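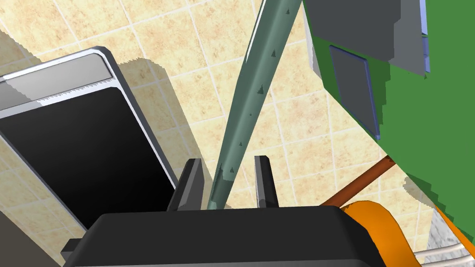

Writing Down the Rules for Simulated Kitchens

A household robot now spends most of its early life in a place that does not exist. Long before it is asked to open a cabinet or move a cup in a real home, its control software has been run many times in computer-rendered kitchens, with tiled walls, appliances and countertops drawn by a graphics program. The practice is cheap and safe. Until recently, it was also almost entirely without written rules.

The Godurgate guideline on simulated testing, released on April 21, 2020, is an attempt to change that. It applies to laboratories and manufacturers that report results from virtual rooms, and it sets out what must be recorded, what must be disclosed and what may not be claimed.

The guideline grew out of a review of 243 published and internal test reports. In many of them, the reviewers could not determine how the room had been built, whether the objects had been moved between trials, or which attempts had been left out of the final count. Two groups could report the same success rate for the same task and mean quite different things by it.

The first section deals with the view from the gripper. A camera mounted near a robot's fingers sees a narrow part of the room, and much of that view may be taken up by the gripper itself. A cabinet door or an appliance may appear only at a steep angle. Under the guideline, a laboratory must state where each virtual camera is placed and must keep that position fixed through a test series. Images from a second camera may be used for review, but they may not be supplied to the control software unless the report says so.

The second section covers the rooms. Each kitchen used in testing must carry a version number, and any change to its layout, surface textures or lighting creates a new version. Shadows receive a paragraph of their own. In a trial series at the Tristberg laboratory, a change in the direction of the light was enough to alter the outcome of reaching tasks, although every object remained in the same place. The series consisted of 1,144 runs. Of these, 1,040 met the recording requirements and were kept for analysis, and the rest were set aside and listed in an appendix.

That appendix is itself a requirement. Runs may be excluded only for causes named before testing begins, such as a software crash or an object that passes through a solid surface. An unsuccessful grasp is never grounds for exclusion.

The third section, on language, produced the longest debate. Flostard, which builds arms for assisted living, asked that simulated and physical results be allowed to appear in a single table. Mkhize, a supplier of simulation software, favored separate tables. The adopted text requires separate tables and asks that the word "simulated" appear in every heading and caption where it applies.

Compliance is voluntary. At the time of release, 17 laboratories had agreed to follow the guideline in full, and several others had adopted the recording rules alone. Smaller groups have expressed concern about the cost of storing complete image records, which the guideline asks them to keep for five years. A shorter period for early-stage work is under study, and comments on that point will be accepted through December.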